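Storing old negatives and slides in plastic bins – is it safe in a damp house?

Posted in Home Storage and Organizing

Nerys Sayce
My aunt left me her photo collection and I have been putting off dealing with it. It is 11 shoeboxes of negatives and prints plus a pile of slides, mostly from when she lived in Dirnville. The shoeboxes are falling apart and a couple of them smell musty. We're in Brotby, close to the river, and the house gets humid from spring on. The basement is worse than the rest.

I want to move everything into clear plastic bins so I can tell what's in each one without opening it. My sister says plastic traps moisture and will ruin the negatives, and that cardboard is better. I've read both things online. Which is right? Also, do I need to put anything in the bins to keep them dry, and is a closet on the second floor OK? I don't want to spend a lot. I'm planning to start Wednesday when I have the day off, so any advice before then would help.
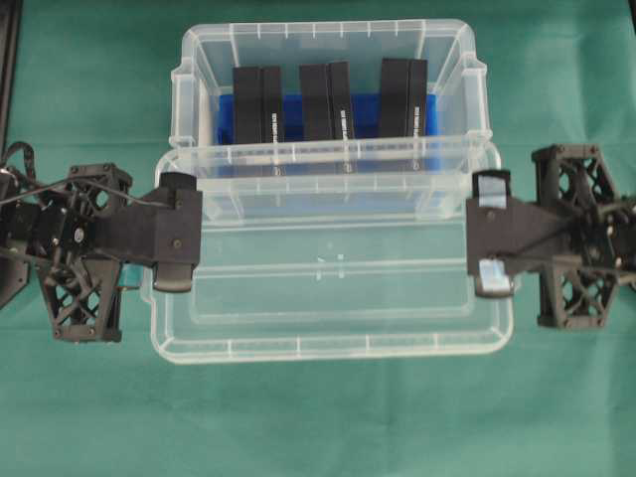
Filed under: Paper, Photos and Keepsakes
3 replies

Nilton Valderrama
You're both partly right. Plastic doesn't create moisture, but it will hold in whatever is there when you close the lid. If you pack prints on a muggy afternoon, you seal up muggy air with them. Pack on a dry day, or run a dehumidifier in the room the night before with the door shut. Leave the boxes in there too, with the lids off, so the contents get a chance to dry out.

The kind of plastic matters more than people think. Look at the bottom of the bin for the recycling mark. Polypropylene (number 5) is fine. PET is fine. Stay away from anything made of PVC, which is number 3. It gives off fumes over time and can stick to the surface of prints and film. The same goes for old vinyl album pages and slide sheets. If a sheet smells like a new shower curtain, take the slides out of it.

Don't put negatives straight in the bin. They should go in sleeves first, then in a small box or folder, then in the bin. I use paper sleeves for anything I don't look at often – you have to take the strip out to see it, but paper lets a little air through. Write on the sleeve in pencil before the negative goes in. Ink can bleed and pressing with a pen over film leaves a mark.

Sort out the musty boxes first and keep them apart from the rest. If there is fuzzy or spotty growth on anything, that needs to stay separate even after it dries. Don't wipe negatives with water. Also smell for vinegar. Acetate film that is breaking down smells sharp like salad dressing, and it can set off the film stored next to it. Those strips should be scanned soon and kept somewhere with more air, not in a closed bin.

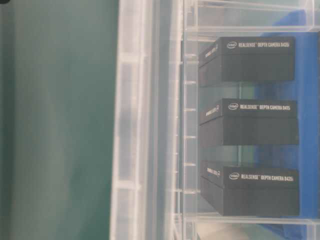

For the closet, second floor is much better than the basement or attic, as long as it's an inside wall. Outside walls get cold in winter and you can end up with condensation on the back of the bin. Keep everything off the floor and leave a couple of inches behind it. Don't stack the bins so high that the bottom lid bows in, or it won't close right anymore.

Silica gel works but only if you keep up with it. Get the kind that changes color and can be dried out in the oven. A cheap humidity gauge is worth more than the gel, in my opinion. Put one in the closet and check it for a couple of weeks before you move anything in. You want it under 50 percent. Mine read 86 in the basement one September and I carried everything upstairs that same evening.

frotafiler
just use ziploc bags, squeeze the air out and throw them in whatever bin you have. mine have been like that for years and theyre fine. you could also just scan them all and get rid of them

Nilton Valderrama
I wouldn't do that with prints. Squeezing the air out presses them against each other and against the bag, and if they're even slightly damp the gelatin will stick. Once two glossy prints bond together you mostly can't separate them without damage. Freezer bags have a use if you are going to freeze film on purpose, but there's a whole procedure for that and it isn't needed here.

On scanning, I'd keep the originals anyway. Hard drives fail too.

Nerys Sayce
Thank you, this helps. I checked the bins I already bought at Varnness and 2 of them have a 5 on the bottom. The other has no mark at all, so I'll use it for Christmas lights. The closet is on an inside wall. I opened the worst shoebox last night and there is a vinegar smell on one envelope of negatives, so I've put that in the spare room by itself. I'll pick up a gauge this weekend and hold off on packing until I see what it says. Does anyone know if slides in cardboard mounts need sleeves too, or can they stand in a box as they are?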